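Which Sugar Makes the Liveliest Ginger Bug?
Project report, Food and Fermentation elective
Brasarden College
Submitted 24 January 2025

Background

A ginger bug is a starter for homemade soda. You put grated fresh ginger, sugar and water in a jar, feed it every day, and the wild yeast and bacteria living on the ginger skin get to work. After a few days it fizzes when you stir it. Strain off some of the liquid, mix it with sweetened ginger tea, bottle it, and you have real ginger beer!

I got interested in October, when our class made a shared batch and mine was the jar that went flat. The recipes I read all agreed on the ginger (fresh, skin on, organic if you can get it) but they argued about the sugar. One said only plain white works. Another said white sugar starves the yeast and you need something with minerals in it. A third used honey and didn't mention the question at all. So I decided to grow the same bug on different sugars and see what happened.

What I wanted to find out

Does the type of sugar change how soon a ginger bug gets bubbly? Does it change how the finished soda tastes? My guess was that light brown sugar would win on both counts, mostly on the grounds that it smells so good.

Materials

I set up 5 identical pint jars, one for each sweetener: white sugar, light brown sugar, raw cane sugar, honey and molasses. The ginger and all the sweeteners came from Kazmi Market, and I bought all the ginger on one trip so that the roots would be as alike as possible. The water was tap water left out overnight in an open pitcher to let the chlorine go. I used coffee filters and rubber bands for lids, a Collari kitchen scale, pH strips, and plastic soda bottles for the final stage. Please don't use thin glass for this! Plastic lets you squeeze the bottle and feel the pressure building.

Method

Each jar started with the same amount of water, ginger and sweetener. Every evening I added 5 grams of grated ginger and the same weight of sweetener, then stirred for as long as it took to count slowly to twenty. I went by weight all the way through. A spoonful of molasses is a lot heavier than a spoonful of white sugar, and in the class batch we had used spoons, which may explain a few things.

The jars sat on a shelf in the Dodemum Hall kitchen, away from the oven, and I switched their places every evening in case one end of the shelf was warmer. Before each feeding I wrote down the foam height, the smell, the sound when I stirred (a good bug really does hiss) and the pH. The whole run lasted 17 days, counting the bottling stage.

Results: activity

Raw cane sugar was first to fizz, which I did not see coming. It had a ring of foam before any of the others had done more than turn cloudy. White sugar followed a day later and then overtook it, with a taller foam that held up until the next feeding. Light brown sugar was steady and a little slower. Honey did nothing for so long that I nearly gave up on it, and then one evening it was hissing like crazy. Molasses bubbled early and weakly, and it was so dark that I had to judge it by ear.

The pH dropped in every jar. The molasses jar was hard to read on the strips (everything came out brown), so I left its numbers out of my table.

Results: taste

I made a small batch of soda from each bug with the same ginger tea, sweetened with white sugar every time so that only the bug was different. When the bottles were firm I moved them to the fridge overnight, then asked 18 classmates to taste them from lettered cups and rank them.

White sugar and honey came out on top, very close together. People called the white sugar soda "clean" and "most like ginger," and the honey one "flowery." Light brown landed in the middle. Raw cane was liked well enough but a few people found it sour. Molasses came last by a wide margin, with one enthusiastic fan who asked for the rest of the bottle.

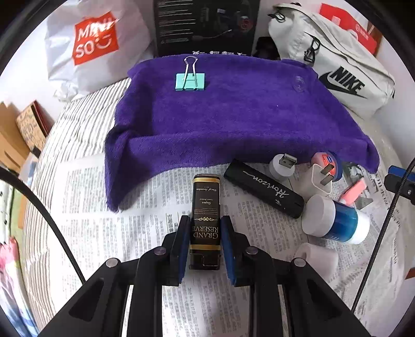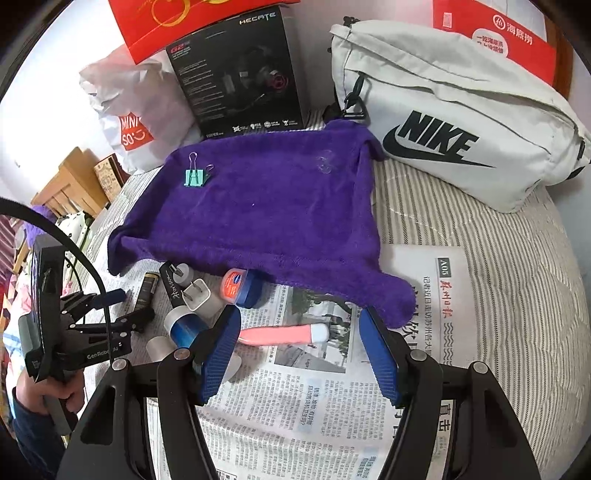

What I think is going on

White sugar is plain sucrose, and yeast can split that and use it quickly. The extra minerals in raw cane might have given that jar its head start, though my data can't prove it. Honey brings its own acids and is known for slowing microbes down, so a late start makes sense to me. Once I had added enough ginger and diluted it with enough water, the yeast seems to have pulled ahead.

My guess about light brown sugar was wrong on both counts, and I'm still glad I tested it.

Problems and what I would change

I had only one jar of each kind. If one got a luckier piece of ginger, I'd have no way of knowing. Next time I would run at least three jars per sweetener, even if it means fighting for shelf space. Foam height is also a clumsy measure, as foam clings to the glass on one side and sags on the other. A balloon over the neck of the jar would let me compare the gas itself.

I'd also like to write down the kitchen temperature. The heating in Dodemum Hall goes off at night, and the jars were noticeably quieter on cold mornings.

The white sugar bug is still going in my fridge on a weekly feeding, and I've started a turmeric one beside it. It already stains everything it touches.

More projects from this elective
Beet Kvass at Three Salt Levels
Can You Reuse Store Yogurt as a Starter?
Sauerkraut in Crocks and in Bags
Apple Scrap Vinegar: Peels or Cores?
Keeping a Rye Sourdough Over Winter Break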